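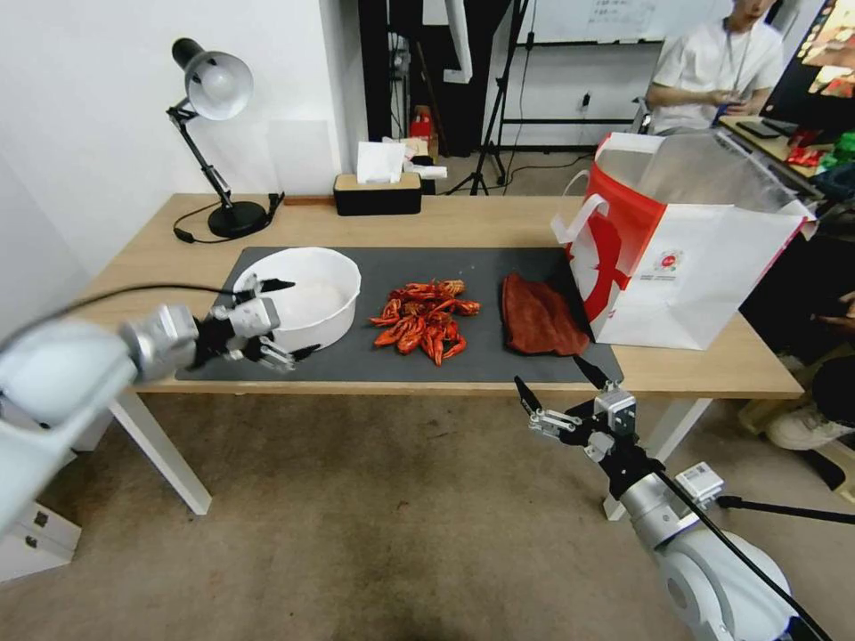

Crayfish, bowl, towel, bag. Bowl job, two arms.

Can robots do chores yet? FAQ
Kept up by Tavion Thibodeaux. Last touched in May. Send corrections, I fix what I can.

So can a machine do my housework or not?
Some of it, sometimes, slowly, with a person in the room. Vacuuming yes, that's been solved well enough for years. Dishes, laundry, clearing up after dinner: not in a way you'd pay for. Ask again next year.

What about the shop floor?
Better. Same part, same place, same light, all day long. At the Foncombe packing shed we have one arm moving trays off a belt and it's fine. Change the tray and it's not fine. Took us 4 tries to get it going again after the supplier switched to a deeper one.

Why is a kitchen harder than a factory?
Nothing is where it was. Stuff is soft, wet, shiny, tangled. A factory gets built around the machine and your kitchen wasn't.

Why do you keep going on about bowls? 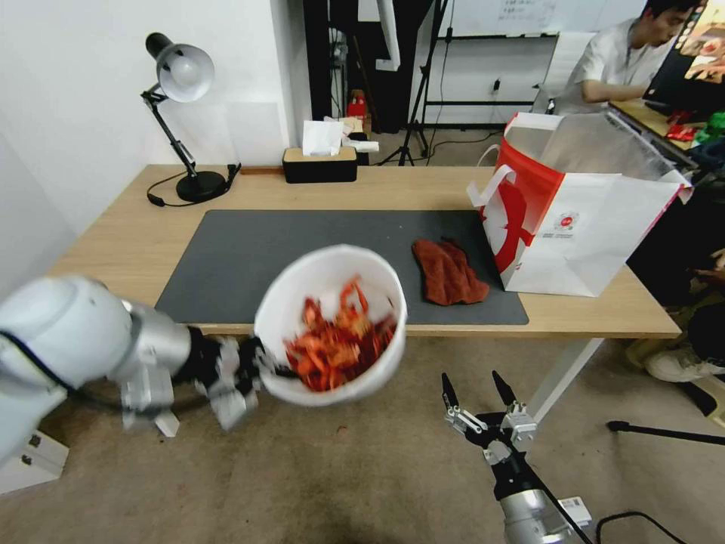
Bowls are my favorite chore to ask a vendor about. Sounds easy, a toddler does it, but you need a decent grip on a thin rim, and the weight shifts the second you tip. Rice is kind, it flows. Soup is mean. A bowl full of crayfish held by the rim in one hand, tilted over a desk mat, is somewhere in between, claws hook on each other and you get nothing, then the whole lot at once. If a salesperson only shows you dry rice, ask for something with legs.

Fingers or a plain two-finger gripper?
Depends on the job. Two-finger is cheaper, tougher, easier to fix. Good for boxes, handles, rims. Hands with lots of fingers can do more on paper and also break in more ways. For the shed I'd take the plain one. For a home, don't know yet.

Do I need two arms?
For folding a towel, pretty much. For holding a bag open while something goes in it, yes. For pouring, one will do it, second one helps if the bowl is big. Budget for two if you can, but don't let anyone sell you the second arm before the first one earns its keep.

How fast are they?
Slow. My own test in the Provden kitchen, clearing one table of plates and cups: 15 minutes for the arm, and I was standing there the whole time. I do it in 4. Not counting the cup.

What happened to the cup?
Broke.

Can it fold laundry?
Towels, kind of. Flat square things are OK. A crumpled towel takes it a while to find a corner. Shirts are hit and miss, fitted sheets forget it, I can't do those either.

Can I leave it runing while I'm out?
No. Please no. Not near a stove, not near pets, not near kids.

What goes wrong most?
Grip slips. Lighting changes. Cables snag. Somebody moves the table two inches and dosen't say. I wrote down 33 stops in the Provden test and most were dull stuff like that.

Will it do seafood, raw meat, greasy stuff?
It can pick it up. Cleaning the gripper after is your chore now. Ask what the pads are made of and if they come off. Ask about covers too.

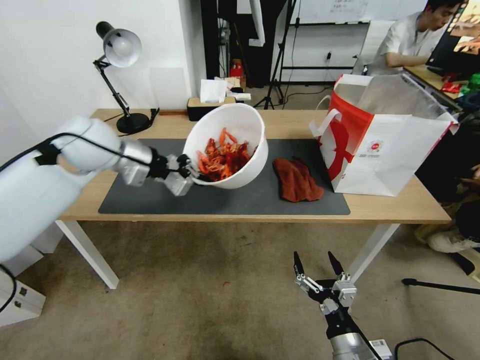 Which ones have you tried?
Only the Pfeiffer loaner at Provden and the tray arm at Foncombe. Wundudura said they'd send a unit, still waiting. Won't rate what I haven't used.

Should I buy one now?
For the house, no. For a shop with one boring repeat job, get a trial first, your parts, your lighting, your floor. A week at least. Don't sign on the demo day.

Where do I send questions?
Shed office, box 2302, or catch me at the loading door before lunch. Slow in harvest.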